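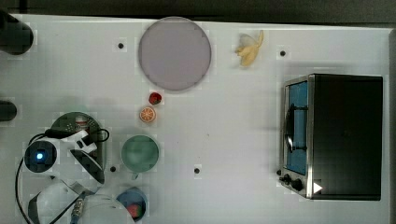
Shewit Gidey thought I had the washing-up question the wrong way round, and that I should be asking people when a meal ends before asking who clears it away. I grumbled a bit, then rewrote half the diary form. For some of our households in Plarnmont the meal was over when the last person stood up. For others it went on until the surfaces were wiped, and in one house in Pennington it seemed to last until breakfast (they were lovely about it, and fed me twice).

So I split the diary entries by what people said was still out. We had 648 entries in all, and 456 of them named at least one thing left on the table overnight. Bowls and bottles came up again and again, and often together, so Figure 2, with its red bottle right up against a pale green bowl, is a fair picture of the kind of pairing I mean.

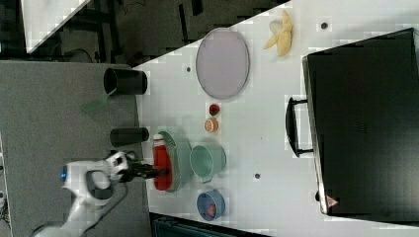 Bottles, you see, hardly ever counted as mess. People would write "all cleared" and then mention the sauce two lines later, quite happily! I went back to the first batch of forms from May and found the same thing there, which cheered me up, as I'd been worried that the new wording had put the idea into their heads. A plate was a job to be done. A bottle just lived there.

Bowls were harder to place. I coded a bowl as "left" if the writer said they meant to wash it, and as "kept out" if they meant to use it again, but plenty of writers said neither. Shewit and I coded those separately and then argued over them – 2 long afternoons of it – and where we still couldn't agree I left the entry out of Table 3.

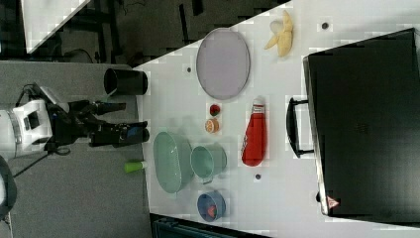
That brings the table down to 411 entries, with the Desach households losing the most because they wrote the shortest notes. I don't think it changes the main pattern, though I'd be more careful about the single-person homes, where "we" and "I" got mixed up in ways I couldn't sort out from the page alone.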